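4. Puesta en marcha del deshumidificador Moritholm 800

4.1 Desembalar. Quitar las cintas del depósito. Dejarlo de pie 2 horas antes de enchufar — siempre.
4.2 Colocar en suelo firme, a 345 mm de la pared como mínimo.
4.3 Encajar el filtro, pestaña hacia arriba. Tiene que sonar un clic.

Nota: con manguera de desagüe, sacar primero el tapón trasero. Pendiente continua, sin dobleces.
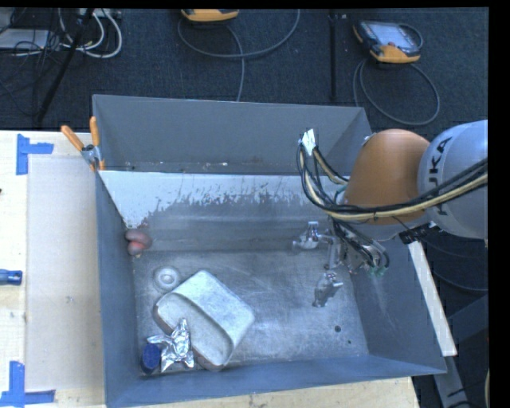
4.4 Enchufar directo a la toma. Nada de regletas ni alargadores.
4.5 Pulsar Inicio tres segundos. Elegir humedad con + y —. Para sótanos, empezar en 55 %.

PRECAUCIÓN: no mover el aparato con el deposito lleno. Apagar, vaciar, y luego mover.

4.6 Limpiar el filtro cada 2000 horas, agua tibia, sin jabon. Secar a la sombra.

Si sale el aviso E4: depósito mal puesto. Recambios: Jansen, ref. 2496.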